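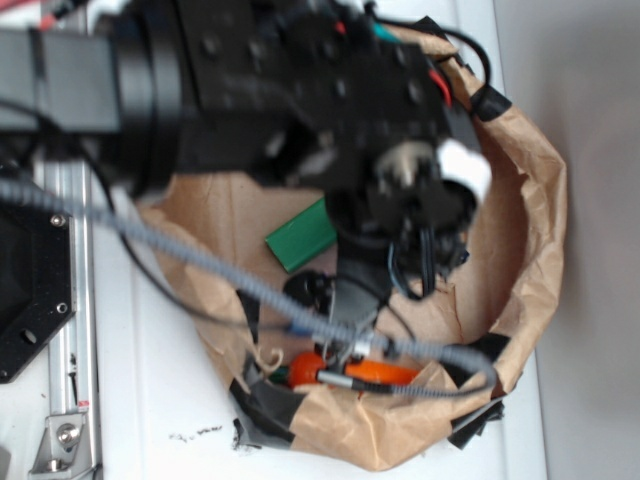
自家留菜种，难处多半在采收以后：种荚怎么晾，种子怎么脱，怎么干到可以封存的程度。品种选得再好，这几步做坏了，第二年照样不出苗。本页按顺序讲一遍，从挑母株讲到做发芽试验，适用于阳台、露台和小块菜地。容器方面，图中那样的棕色纸袋就够用，皱了也没关系，大部分干荚类、伞形花序类的种子都可以直接收在里面后熟。需要另外准备的东西在第二节列出。

一、先弄清楚哪些能留

常规种（也叫固定品种、开放授粉品种）可以留，后代和母株基本一致。杂交一代，包装上通常写F1，留下来的种子也能发芽，但长出来的东西会分离，果形、熟期、抗病性都可能跑掉。想试着玩可以，指望靠它当主力菜的不要留。

包装丢了，又不记得是不是杂交种的，先当杂交种处理，留少量，单独种一小行看看。三棵里有两棵长得不一样，就可以死心了。

按授粉方式，常见的菜大致分三类。

自花授粉为主的：菜豆、豌豆、莴苣、番茄。这一类最适合第一次留种的人，同一块地里种两个品种，隔开一点距离，串种的机会不大。番茄里有些老品种和大果品种柱头外露，比普通番茄容易串，要留心。

容易异花授粉的一年生菜：黄瓜、南瓜、西葫芦、玉米、菠菜、芫荽。要么一季只种一个品种，要么套袋加人工授粉。辣椒能自花授粉，但昆虫来往多的地方也常串，甜椒旁边种了辣的，留出来的种子第二年就可能结出带辣味的果。处理时把辣椒归到这一类更稳妥。

二年生的：胡萝卜、洋葱、甜菜、甘蓝、多数萝卜中的冬萝卜。第一年长根或长叶，过了冬才抽薹开花。占地时间长，又容易和近缘的野草或别的品种串，建议有了一季经验再做。

南瓜和西葫芦有一件事要特别说明。西葫芦和美洲南瓜里的观赏小南瓜同属一种，会互相串，串出来的果实有可能发苦。发苦的瓜不要吃，种子也不要留。邻居种了观赏南瓜的，西葫芦请直接买种。

二、用具

棕色纸袋若干，大小各备几个。没有覆膜的、袋口能卷起来的最好。袋底如果有缝，用纸胶带从里面贴住，莴苣和苋菜这样的小种子会从缝里漏走。

粗孔筛和细孔筛各一个，厨房用的面粉筛、沥水篮都可以。

浅口的瓷盘或者搪瓷盘，用来晾湿种子。不要用纸巾垫，番茄籽干了以后会粘在纸上撕不下来。咖啡滤纸好一些，但还是瓷盘最方便。

玻璃罐，带盖，番茄和黄瓜去胶用。

小纸封。我用的是Kistix的小号纸封，自带背胶，别的牌子或者自己用信封改的效果一样。

铅笔。圆珠笔和水笔在潮气里会洇开，铅笔不会。

密封罐和一点干燥剂。干燥剂可以用硅胶，也可以用炒干放凉的大米包在布里，大米吸湿能力差一些，要勤换。

一台能称到克的厨房秤。不是必需，第七节会用到。

塑料袋不要用在任何一个晾干的步骤里。种子在采收的时候含水量比看上去高，封在塑料里一个晚上就可能起水汽，接着就发霉。

三、挑母株

母株要在吃的阶段就挑好，挑好了做记号，全家人都要知道这一棵不许摘。做记号用红毛线最显眼，绑在主茎上，不要绑在果柄上，果子掉了记号也跟着丢。

挑的时候看整棵，不要只看一个果。一棵番茄上结了一个特别大的果，其余都小，这棵并不比旁边那棵果子匀称的更好。植株健康、长势稳、结果早而且持续时间长，这几条看过了，再看果形和味道。

叶菜和根菜要反过来想。莴苣、菠菜、芫荽最早抽薹的那几棵看起来省事，种子也来得早，但是连着几年从早抽薹的植株上收种，等于在选容易抽薹的后代。应该拔掉最先抽薹的，留抽薹晚的。

有花叶、皱缩、黄斑的植株不留。番茄和莴苣的一些病毒可以由种子带到下一季，菜豆的炭疽病也是。豆荚上有凹陷的褐色病斑，整荚都扔掉，不要只挑里面看着干净的豆粒。

数量上，自花授粉的菜一两棵母株就能留。异花授粉的要多几棵混收，玉米尤其如此，只从一两个棒子上留种，过几代就会越长越弱。地方太小，玉米和甘蓝可以和邻居合着留，一家种一样。

四、干荚和干果类的采收

菜豆、豌豆

豆荚留在藤上，直到荚皮变成黄褐色，摇起来有响声。这时候整荚剪下，放进纸袋，袋口卷一道，不要压实。每天把袋子提起来翻一翻。纸袋里装到一半为止，装满了中间的豆荚透不过气。

如果连着下雨，荚还没全干，就把整棵拔起来，倒挂在屋檐下或者通风的棚里。荚已经转黄的可以后熟，还是绿的收了也没用，炒着吃掉。

脱粒等荚脆了再做。捏一下荚，能裂开而不是弯折，就可以了。量少用手剥。量多的，把袋口扎紧，隔着袋子用手揉，豆粒落到袋底，再倒出来拣掉荚皮。不要用脚踩，也不要用擀面杖压，豆粒的种皮开裂以后发芽率会明显下降，这种损伤肉眼不一定看得见。

我种的菜豆是一个叫Skarow的蔓生品种，种子最早是Vesna Petek给的，白底带褐斑。这个品种荚皮厚，干得慢，比普通菜豆要多晾一个星期。别的厚荚品种可以参照。

莴苣

莴苣的花是陆续开的，种子也是陆续熟。花谢以后冒出白色绒毛，像小号的蒲公英，就说明那一朵里面的种子熟了。等全株都熟是等不到的，先熟的早飞走了。

做法是每隔一天去一次，把花枝弯进纸袋里，在袋里轻轻拍打，熟了的种子自己掉下来，没熟的留在枝上接着长。收过几回以后，把剩下的花枝整个剪下，头朝下插在袋里，再晾十天。

莴苣种子和绒毛混在一起，不好分。先用粗孔筛把枝叶筛掉，再倒在浅盘里，对着盘子斜斜地吹气，绒毛轻，会先走。这一步最好在室外做，戴口罩。剩下一点绒毛不影响播种，不必追求干净。

芫荽、莳萝、茴香

果实由绿转褐，用手指一搓能从小梗上脱落，就可以剪。连着一截花茎剪下来，倒扎成小束，外面套纸袋，袋口用绳子和花茎一起扎紧，挂在通风的地方。掉下来的全在袋底。

袋子侧面可以剪几个小口透气，口子的大小以种子漏不出来为准。挂两个星期后取下，抓住花茎在袋里抖几下就干净了。芫荽的圆粒里面有两颗种子，留种的时候不用搓开，播种前再搓。

这几样都招蚜虫。剪之前看一下花序，有蚜虫的，先用清水冲一遍，晾干表面再套袋。湿着套进去会发霉。

萝卜、芥菜、小白菜

角果变黄，枝条还带一点青的时候就要收，等到全干，角果会自己炸开。小白菜和芥菜的角果尤其薄，中午太阳大的时候碰一下就裂。清早有露水的时候去剪，放进纸袋，拿回家再晾。

萝卜相反，角果是海绵质的，很结实，不会炸，但也不好脱。要干透以后装进布袋用手掌搓，仍旧搓不开的就一个一个掰。

这一科的菜互相容易串，小白菜、大白菜、芜菁之间都会。开花期只让其中一样开花，其余的见薹就摘，薹可以吃。

五、湿果类的取种

番茄

果子要熟透，比平时吃的时候再软一点，但是没有烂。横着切开，把籽和胶质一起挤进玻璃罐。果肉照样可以做菜。

籽外面那层胶会抑制发芽，要去掉。罐里加一点水，水量和籽浆差不多，口上盖一块纱布，放在阴凉处发酵。室温高的时候两天，凉的时候三到四天，每天搅一次。表面起一层白膜，有酸味，都属于正常。

什么时候停，看罐底。饱满的籽沉下去，搅的时候胶质不再粘在籽上，就该洗了。拖得太久，籽会在罐里发芽，露出白尖的就报废了。

洗的办法是加满清水，搅动，等好籽沉底，把浮在上面的果肉、瘪籽和膜一起倒掉。重复到水清为止。最后倒在细孔筛里沥干，筛底在毛巾上压一压，再把籽摊到瓷盘里，摊成一层。头一天要用手指拨散几次，否则干了以后会结成块。

瓷盘放在通风的室内，不要放在太阳底下，不要放进烤箱。烤箱哪怕开到最低档，温度也容易过高。摸上去有绒感，互不粘连，表面就干了，装进小纸袋继续晾一个星期。

黄瓜

吃的黄瓜是嫩果，里面的种子还没长成。留种的瓜要一直留到变黄或者变褐，皮发硬，摘下来以后还要在室内再放两个星期。取籽的方法和番茄一样，发酵时间短一些，一天到两天。

一棵黄瓜上留了老瓜，后面的嫩瓜就结得少。所以留种用的那一棵，前期照常摘，到后半季再留瓜。季节短的地方要算好时间，初霜前瓜要老熟。

南瓜、笋瓜

瓜摘下来先存着，放一个月以上再开，种子会更饱满。切开后把瓤和籽一起挖出来，在温水里搓洗，不需要发酵。瘪籽浮起来，捞掉。饱满的籽摊在盘里晾，每天翻面，一直晾到能掰断为止。弯而不断的还没干。

南瓜籽个头大，外面干了里面未必干，这是留南瓜籽最常见的失败原因。装封之前掰开一粒看看，里面的仁应该是脆的。

辣椒

果子要完全转成成熟色，红的等全红，黄的等全黄，绿椒是没熟的，不能留。切开，用刀背把籽刮到盘里，直接晾。处理辣的品种要戴手套，刮籽的时候不要开风扇，干了以后的碎屑也呛人。

茄子

留种茄要留到皮色发暗发黄，果肉发硬，完全不能吃的程度。切块，在水里揉，籽会沉底。嫩茄子里的籽是白色的，发不了芽，成熟的籽是浅褐色。

六、晾干的环境

晾种子要的是通风、阴凉、湿度低。18度上下的房间就合适，高一些也可以，但不要超过体感闷热的程度。厨房不好，蒸汽多。浴室更不用说。书房、楼梯间、不烧饭的阳台里侧都行。

纸袋立着放，袋口开着或者松松地卷一道，袋与袋之间留出空隙。不要直接放在水泥地上，水泥地返潮，找个桌面或者架子放。每天拿起来抖一下，手伸进去摸摸袋底，觉得潮就换一个干袋，旧袋子摊开晾干以后还能接着用。

有老鼠的地方要挂起来。纸袋挡不住老鼠，玉米和南瓜籽最招它们。

每个袋子外面都要写字，装的时候就写，不要等晾完。要写的有：菜名、品种名、采收的月份、是哪一棵或者哪一行、有没有和别的品种同时开花。最后一项经常被漏掉，但两年以后种出怪东西来，靠的就是这一行字去找原因。豆子看花纹还能认，甘蓝、芥菜、小白菜的种子放在一起，谁也分不出来。

七、怎么判断干透了

最简单的是手感。

豆类：用指甲掐，掐不出印子。用锤子敲一粒，应该碎开，碎不开而是压扁的，还要再晾。

南瓜、黄瓜：掰得断。

番茄、辣椒：弯一下，会断。

莴苣、小白菜、芥菜：在硬桌面上用指甲压，会碎，不会糊成一团。

有秤的可以称重。挑一袋有代表性的，把袋子和种子一起称，记下来，过三天再称一次。两次读数一样，说明在这个房间的湿度下已经不再失水。如果梅雨季在家里晾，读数稳定了也不代表够干，还要放进有干燥剂的罐子里再放一个星期。

硅胶和种子不要直接混在一起，各装各的纸封，放在同一个罐子里。硅胶用等重的就够。放一个星期后把硅胶取出来，换少量新的，然后长期封存。豆类不要在硅胶里放太久，干过头的豆子种皮会变硬，第二年吸不进水，出苗反而参差。

八、清选和装封

干透以后再清一遍。粗孔筛去大杂，细孔筛去灰。剩下的轻杂质用风：两个盘子，一高一低，在微风里从高处慢慢往低处倒。风大了不要做，种子会跟着走。第一次做在地上铺一张床单，倒偏了还可以收回来。

豆类要一粒一粒过眼，虫眼、破皮、皱缩、发霉的都挑出来。豆象是个麻烦，田里就把卵产在荚上，收的时候看不出来，几个星期后种子上出现圆孔，虫子已经在罐里了。预防的办法是冷冻：干透的豆子密封好，放进冷冻室一个星期，取出来以后不要马上开盖，等罐子恢复到室温再打开，否则水汽会凝在种子上。没干透的种子绝对不能冻，里面的水结冰，胚就死了。

每个小纸封装一季要用的量，多余的另外装，这样每年只需要打开一封。莴苣一封装200粒已经很宽裕。番茄用不了那么多，家庭种植一个品种种上几棵，一封里放二三十粒足够。

纸封上的内容照抄大袋子上的，再加上装封的月份。不要简写。我早年有一批纸封上只写了一个字母T，到底是番茄还是Tkachuk送的那包豌豆，最后是种下去才知道的。Tkachuk是我们这边一家小种苗店，店里也收自留种，条件是品种名和年份要写清楚，写不清的不收。

九、存放

密封、低温、避光、干燥。温度的波动比温度本身更伤种子，灶台上方的柜子、朝南的窗台、夏天会晒热的棚子都不要放。有条件的放冰箱冷藏室，靠里放，不要放在门上。没有条件的放在家里最凉的那间屋子。

罐子从冰箱里取出来，等它回到室温再开。拿了要用的那一封，马上盖好放回去。整罐敞着在桌上放一下午，前面晾的工夫就白费了一半。

大致的保存年限，按冷凉干燥的家庭条件计算：

洋葱、韭菜、欧防风：一年，最好每年更新。
芫荽、菠菜、玉米：两到三年。
菜豆、豌豆、胡萝卜：三年。
辣椒、莴苣：三到四年。
萝卜、小白菜、甘蓝：四到五年。
番茄、茄子、南瓜：五年以上。
黄瓜：我这里保存最久的一封放了8年，还出了一半的苗。

这些年限只供安排轮换用，具体某一封还行不行，要看发芽试验。

十、发芽试验

播种前六个星期做，来得及重新买种。十二月里闲着的时候做也可以。

数出二十粒，不要挑大的，随手抓。种子实在少的，用十粒。纸巾打湿，拧到不滴水，把种子排在上面，互相不挨着，卷起来，放进一个没有封口的袋子，外面写上品种和开始的时间。这一步可以用塑料袋，因为要保湿。

温度看种类。番茄、辣椒、黄瓜、南瓜要暖，放在冰箱顶上或者路由器旁边。莴苣和菠菜要凉，温度高了反而休眠，放在暖的地方测出来的结果会偏低，容易冤枉一批好种子。

每天打开看一次，干了就喷点水。露出白根就算发芽，记下数目，拿出来。萝卜和小白菜三天就能看出结果，番茄一个星期，辣椒要等两个星期甚至更久，芫荽和胡萝卜也慢，不要急着下结论。

二十粒里出了十六粒以上，照常播。出了一半，播种量加倍。只出几粒，又没有别的来源，就把剩下的全部播掉，当年重新留种，不要再存。

还要看出得齐不齐。头几天集中出来的，说明活力好。拖拖拉拉一直出到最后的，数目够也别再放了，今年用掉。

试验里已经发芽的不用扔，番茄和辣椒可以直接移到育苗盘里，用镊子夹住种皮的部分，不要夹根。

十一、常见问题

纸袋里有霉味，种子还能要吗？

先倒出来看。只是荚皮和枝叶发霉，种子表面干净的，马上脱粒，摊在盘里吹风，单独存放，并且一定要做发芽试验。种子上已经长毛的扔掉，不要进堆肥。

番茄籽发黑了。

发酵时间过长或者洗得不够，籽的颜色会变深，不一定坏。做试验再决定。

收回来的莴苣种子有黑有白，是不是混了？

莴苣种皮本来就有黑、白、褐几种颜色，同一个品种应该是一致的。一袋里出现两种颜色，多数是收的时候混了。颜色浅、捏着空的那种，是没有长饱的，风选时会去掉。

一定要用棕色的纸袋吗？

不一定，报纸折的袋子、旧布袋、枕套都可以，透气就行。Valentyna Ostapchuk在Cuvulport种了一大片地，她一律用枕套，说是能洗。枕套的缺点是细小种子会钻进线缝里，换装之前要翻过来刷干净，要不然上一批的芥菜会混进下一批。

种子可以不可以放在太阳下晒？

豆荚、玉米棒这样还带着外壳的，早晚的太阳可以晒。脱出来的裸种子不晒，湿种子更不能晒。

留了几年，觉得一年不如一年。

先看母株是不是留得太少，再看是不是串了。可以向别人换一点同品种的种子，和自己的混种一季，从中重新选。Petro Ivanyshyn的甜椒就是这样恢复过来的，他从外地换了一封，混种之后果肉又厚了。

一棵莴苣能收多少？

差别很大。我称过也数过一次，长得中等的一棵，去掉瘪的，收了将近400粒，后面刮风飞走的没有算。要自己吃又要送人，留两棵足够。

换来的种子怎么处理？

先单独冷冻一个星期防虫，再做发芽试验，第一季单独种在一个角落，看看病害和品种对不对，合格了再并到自己的种子里。对方说是什么品种，照原样写在纸封上，来源也写上。Zoia Onyshchenko给过我一包写着矮生的菜豆，第一季爬了一人多高，幸好是种在篱笆边上。纸封我没有重写，只在原来的名字后面用铅笔加了“蔓生”两个字。

补充：用过的纸袋倒空，翻过来抖净，摊在架子上晾两天再叠起来。装过病株或者发过霉的不再用。旧字迹用铅笔划掉，重新写，同一个袋子写到第三遍就换新的。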